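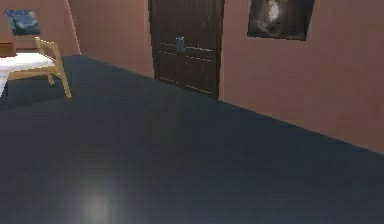

Figure 10. Dark slate-blue surface, smooth finish, with glare near the bottom center.

4.2 Applying the second coat

Wait until the first coat is dry to the touch. At normal room temperature this takes 40 minutes.

1. Stir the Skavov topcoat slowly for two minutes. Do not shake the can.
2. Pour 345 ml into a clean tray.
3. Load the roller and roll off the extra on the ridge of the tray.
4. Start at the far edge and work back toward yourself in straight passes.
5. Go over each section once more with light pressure, then leave it alone.

Note: Dark colors show roller marks more than light ones. Check the finish from a low angle with one lamp on.

CAUTION: Keep the window open while you work. Do not use the topcoat below 58 °F – it will stay soft and mark easily.

6. Wash the roller in warm water before the paint sets.
7. Close the can and store it upright.

For dull spots or streaks, see section 4.5.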